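Curkix Hand Station – Setup and Care

The Curkix Hand Station is a tabletop work cell built around a single robot arm and a multi-fingered hand. It is supplied by Stundell to teaching laboratories, sorting rooms and light assembly shops. The station is delivered with the arm mounted, the hand attached and the wrist camera fitted. Customers are responsible for placing the station, completing the first setup and carrying out the routine care described on this page.

Placement

The station must stand on a level surface that does not move when the arm is running at full speed. Allow 20 inches of clear space on every side of the work area. Cables should run behind the work surface and must have enough slack for the full swing of the arm. Bright overhead light is recommended, as the wrist camera does not perform well when the work surface is dim. Direct sunlight should be avoided.

First Setup

Power the controller before the hand. Wait until the controller reports that all joints have been found, then release the brake and move the arm to the rest position using the handheld control. The hand will open and close once. Staff should keep clear during this movement.

The wrist camera is aligned at the factory. If the arm has been shipped or moved between rooms, run the alignment check from the service menu. The check takes 13 minutes and needs the printed target card supplied with the station. Do not loosen the camera mount to correct a poor result – contact the service desk first.

Fingers and Thumb

The fingers are tipped with replaceable pads. Pads should be inspected at the start of each shift for cuts, hard spots and lifting at the edges. A pad that turns under light pressure from a fingernail has come away from its seat and must be replaced before work continues.

The thumb carries more load than any single finger and is normally the first part to need service. Its base joint is held by small fasteners, which are to be checked with the torque driver in the service kit after every 500 hours of operation. Replacement thumbs are supplied complete with collar and bracket. They are not sold in parts.

Fabric Cover

The cover keeps grit out of the knuckles and will collect lint in ordinary use. Remove lint with a dry brush or a low-tack roller. Solvents, compressed air and wet cloths must not be used on the cover while it is on the hand. Covers may be hand washed once removed and must be fully dry before they are refitted. A torn cover is to be replaced the same day.

Wrist Connection

The ring at the wrist carries both the load and the signal lines. If the hand has been removed, wipe both faces of the ring, line up the marks and tighten by hand before using the wrench. The controller will refuse to start if the connection is incomplete.

Service and Parts

Routine service is carried out at the Caduddale workshop or at the customer's site by arrangement. Part numbers for the pads, covers and thumb assembly were revised on 4 August 2023, and orders placed under the older numbers will be converted without charge. The service kit contains 17 items and is included with every station. Requests for on-site training should be addressed to Corinne Ferreira, Service Manager, at the Greenberg office.

Working Position Check

Before the first job of the day, bring the hand over the work surface beside the basket or tray in use and hold it there. Confirm on the wrist camera view that the thumb and fingertips can be seen and that the cover has not ridden up over the joints. 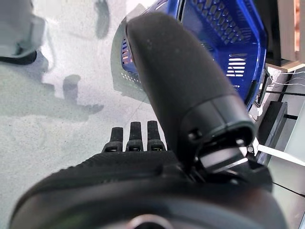 Contact Us | © 2023 Stundell. All rights reserved. | Back to top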